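We use cookies to improve your visit. Accept | Manage settings

Metwally Fund – second progress report from the Usadberg tea room
22 November 2000

The grant of 1,328 has now been drawn down in full apart from 67, held back for the last order of crockery. This report covers the period since August, when the tables were delivered and the room opened for the afternoon sessions.

Fruit is the part of the scheme you asked most about. We buy it once a week from the Astivska market and put it out on the cloth first, so that anything bruised or soft can be taken out before it goes into the bowl. Citrus keeps well. The tan and yellowish fruit marks easily, and a few brown spots don't put anyone off as long as the flesh is firm. Small tomatoes were added at the request of the Thursday group and go in with everything else.
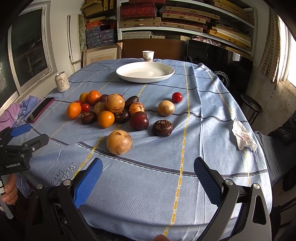

Spending on fruit since August comes to 570. That is higher than planned, mainly down to citrus, and we have made it up by cutting back on biscuits. Canned drinks are not paid for out of the grant. People bring their own, and the same goes for cups when ours run out.

The blue striped cloths have been a mixed success. They cover the old table tops and they cheer the room up, but they slip and crease, and one side of the table always seems to end up in folds by the end of the afternoon. Clanel quoted for heavier ones. We have not gone ahead, as clips would do the same job for much less money. The clips are on order.

Storage is still a problem. The room is shared and fills up quickly, and coats, bags and packaging land on the tables for want of anywhere else. A second shelf along the back wall was in the original plan and was dropped when the price of the tables went up. We would like to put it back in for next year.

On serving, the oval plate was tried first and was too shallow once there was more than a handful of fruit on it. The white bowl holds a mixed load, with the oranges on top and the smaller red fruit tucked in where there is a gap. It can stand at the far end of the table and people help themselves. Less is left over at the end of a session than when we handed fruit round.

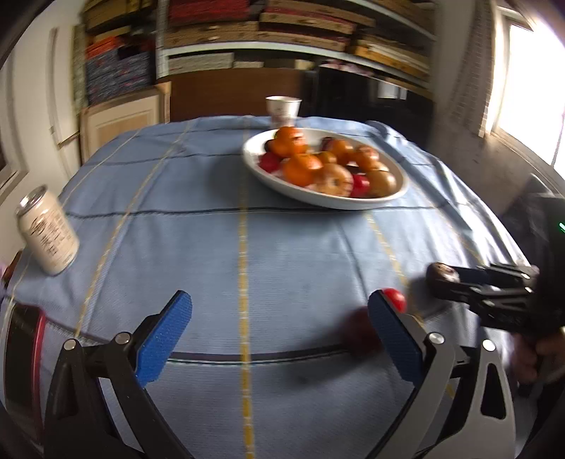

One of the Thursday regulars asked for the bowl to be moved nearer the door, so that people who only stop for a few minutes can take a piece on the way out, and wanted to know if there could be pears while they are cheap. We will try both before Christmas.

Still to do:
Fit the cloth clips
Order the remaining crockery
Get 2 prices for the shelf
Agree the fruit budget for the new year – we suggest keeping it at the present level

Receipts are in the folder at the Usadberg office and can be copied on request.

Shared 2 times | 0 comments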